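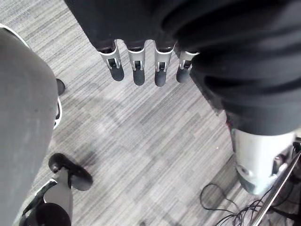
Robotic fingers over gray striped carpet, with black fabric above.

Ollum Market is a public retail market in the town of Ollum. It trades in fresh produce, fish, dry goods, household wares and secondhand clothing, and is run by the Ollum Market Office under a charter held by the town. The market occupies a covered hall on Visser Street and an open yard to the rear, known locally as the Flistel. The hall and yard together have 131 licensed pitches.

History

Trading on the site began as an informal gathering of growers from the Gelidmont hills, who sold root vegetables and eggs from carts beside the river crossing. The town took control of the ground after repeated disputes over access to the bridge, and a charter set out opening hours, tolls and the duties of a market clerk. The first hall was a timber structure open on two sides. It was replaced by the present brick building after a fire that began in a grain store next door.

The Flistel was added when the town bought the disused coal yard behind the hall. It was intended for livestock, but the trade in animals moved to Gelidmont within a few years and the yard was given over to casual traders. The iron rings set in the north wall date from the livestock period.

Pitches and licensing

Pitches are divided into permanent and casual. A permanent pitch is held on a yearly license, renewed each October, and may be passed to a spouse or child with the consent of the Market Office. Casual pitches are assigned each morning by the clerk in order of arrival. Casual traders may not reserve a place, and a trader who leaves before noon without notice loses priority on the next market day.

Subletting is prohibited. Traders may share a pitch if both names appear on the license, an arrangement used mostly by seasonal sellers of fruit and cut flowers. The waiting list for permanent pitches in the hall is kept separately from the list for the yard, and a trader may appear on both.

Rents

Rent in the hall is charged by frontage. Rent in the yard is a flat daily charge, collected in person by the clerk. Corner pitches carry a surcharge, as do pitches with running water. A proposal to replace the flat charge with a share of takings was withdrawn after a petition against it gathered 2,278 signatures. Traders had argued that the change would require them to disclose their sales, and that the Market Office had no staff to check the figures.

Goods and suppliers

Most of the vegetables sold in the hall come from farms on the lower slopes of Gelidmont. Imported fruit is bought from wholesalers at the Visser depot, where sales begin before dawn. Fish is sold only from the tiled counters along the east wall. Bread and cooked food were not permitted until the rules were revised, and are now limited to eight pitches near the main entrance.

The sale of packaged foods has been a source of disagreement. Growers have objected to pitches that deal mainly in goods also found in supermarkets, while the holders of those pitches point out that the charter refers only to "provisions" and makes no distinction between fresh and packed.
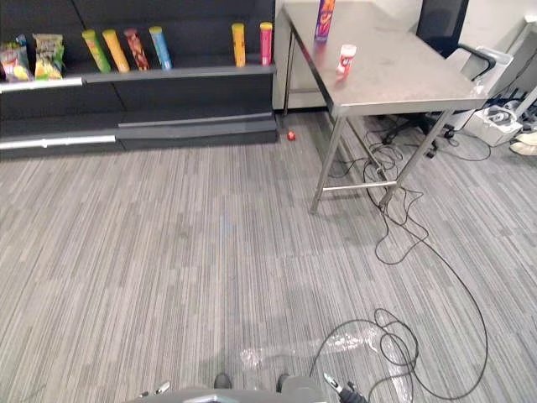
Who decides whether a trader may change the type of goods sold?

The market clerk decides, on written application from the license holder. A refusal can be appealed to the town council, which hears market appeals twice a year.

Decline and repair program

Trade fell after the closure of the bus station on Visser Street, which had brought shoppers from the surrounding villages directly to the hall. Several permanent pitches in the yard were given up and were not relet. A survey carried out for the Market Office recorded 863 visitors on a market day before the closure and 448 on the equivalent day after it.

A repair program was approved on December 13, 2024. It covers the hall roof, the drains beneath the fish counters and new lighting in the Flistel. Geert Van Loon, the market clerk, asked that work be carried out in sections so that no more than one aisle would be closed at a time. Displaced traders were offered places in the yard at the yard rate for the duration of the work.

See also

Market charters
Gelidmont livestock sales
Visser depot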